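How to make cold brew coffee at home
Posted Jul 17, 2019 in Drinks

I stopped buying iced coffee last October. There is a very good place near the station in Standomlow, but I was going in five days a week and it was adding up. Cold brew takes hardly any work. You mix ground coffee with cold water, leave it overnight and strain it. The rest of this page is about doing those three things properly.

What you need

67 g coffee beans
600 ml cold water, plus more for diluting
A large jar with a lid
A fine sieve
A paper filter or a clean piece of muslin
A bottle or second jar for storage

The amounts make a concentrate, which you thin down in the glass. If you only have a small jar, halve everything. The strength stays the same.

Choosing the coffee

A medium or medium-dark roast works best for me. Very light roasts can taste thin when they are brewed cold, a bit like weak tea. I use the house beans from Nogueira, who will sell you a small bag if you want to try one first. Supermarket beans are fine too. Check the roast date if there is one and avoid anything that has been open in the cupboard for months.
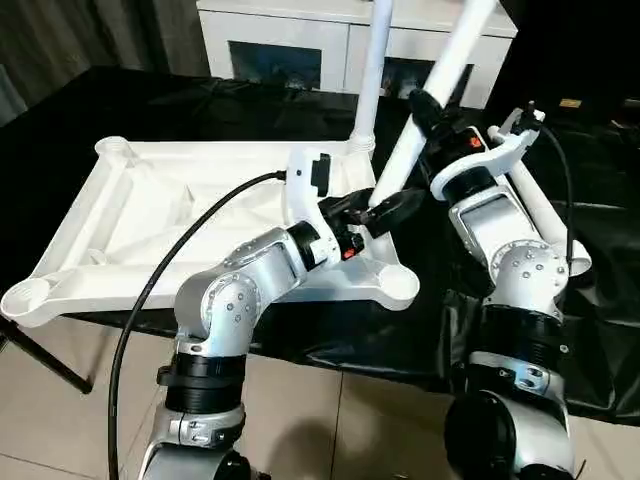 Grind the beans coarse. You want pieces that look like coarse sea salt. If you grind them as fine as you would for espresso, the coffee comes out muddy and takes ages to filter. Ready-ground coffee from a packet is usually a medium grind, meant for cafetieres or filter machines. You can use it, but take a couple of hours off the steeping time and expect some sediment at the bottom.

Steeping

1. Put the ground coffee in the jar.
2. Pour over half the water and stir gently until all the grounds are wet.
3. Add the rest of the water and stir once more.
4. Put the lid on and leave it in the fridge for 16 hours.

I start mine after tea and strain it the next morning, so in practice it gets anything from 13 to 16 hours. You can steep it on the worktop for 12 hours instead, but I find the fridge gives a cleaner taste. Past 20 hours it starts to go woody.

A crust of coffee will form at the top. Leave it alone - stirring again only breaks the grounds up.

Straining

Pour everything through the sieve into a jug. This takes out most of the grounds. Rinse the sieve, line it with the paper filter or muslin, and pour the coffee through again slowly. Don't squeeze the muslin at the end, as that pushes bitter sludge through with the last spoonful.
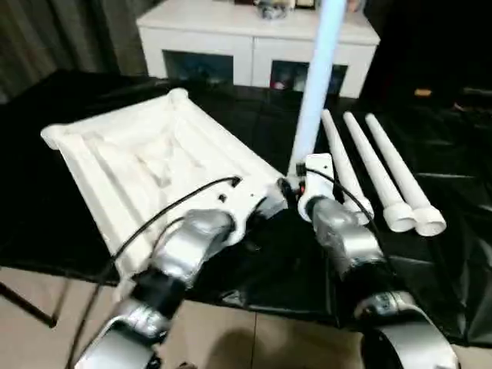 The second straining is slow and can take 20 minutes. If it stops dripping altogether, the paper is clogged, so change it for a fresh one. Wetting the paper first helps and gets rid of the papery taste.

You should end up with a bit less than you put in, because the grounds hold on to some of the water. They can go straight on the compost heap.

Serving

Fill a glass with ice and pour in one part concentrate to one part water or milk. Taste it and adjust. Oat milk is my usual choice. Sugar doesn't dissolve well in cold drinks, so if you like it sweet, make a quick syrup: equal weights of sugar and water, heated until clear, then cooled.
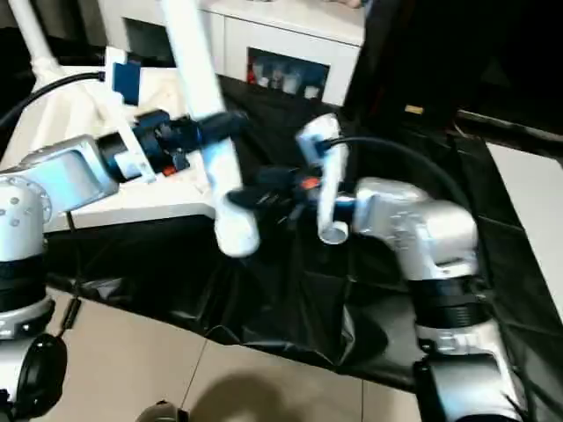
My friend Apolinar Maldonado makes his by the bucket for the summer fair at Flulldale, and he asked me whether a tap was worth fitting. I think so, if you make more than a couple of litres at a time. Fit it a little way up the side, so the sediment stays below it. If you run a length of tube from the tap to your bottles, bring the two ends close before you open anything, like the two white pieces of pipe in the photo with just a narrow gap between them. Use food-grade tubing and wash it through with hot water afterwards.

Storing

The concentrate keeps for a week in the fridge in a closed bottle. Once you have added milk, drink it the same day. It also freezes well in an ice cube tray, and coffee cubes are handy for cooling a glass without watering it down.

Next time: cold brewed green tea, which is even quicker.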